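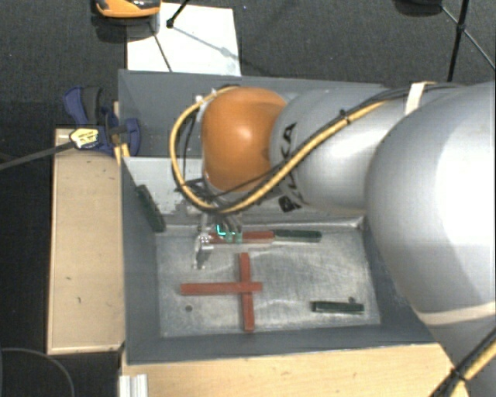 Why Does Metal Rust?

Iron is a strong metal, and people have used it for thousands of years. It has one weakness. When iron meets water and oxygen, the three combine to form a new material called iron oxide. The everyday name for it is rust.

Rust is reddish brown and flaky. As the flakes fall away, fresh iron is uncovered, and it can rust as well. A nail left outdoors in June may show orange spots before the month is over. Salt speeds up the change, so ships and bridges near the sea need special care.

Other metals behave differently. Aluminum also joins with oxygen, but the layer it forms is thin and hard – it sticks tightly and protects the metal underneath. Gold does not rust at all.

How is iron protected?

Paint and oil keep water and air away from the surface. Some iron is coated with zinc. Stainless steel is iron mixed with chromium and often other metals.

Try it yourself

Ask an adult for 2 plain iron nails. Put one in a dry jar with a lid and the other in a dish with a little salt water. Look at both each morning and draw what you see. Wash your hands after touching the nails.

Text by Sylvie Wong. Reviewed by Fiona Urquhart.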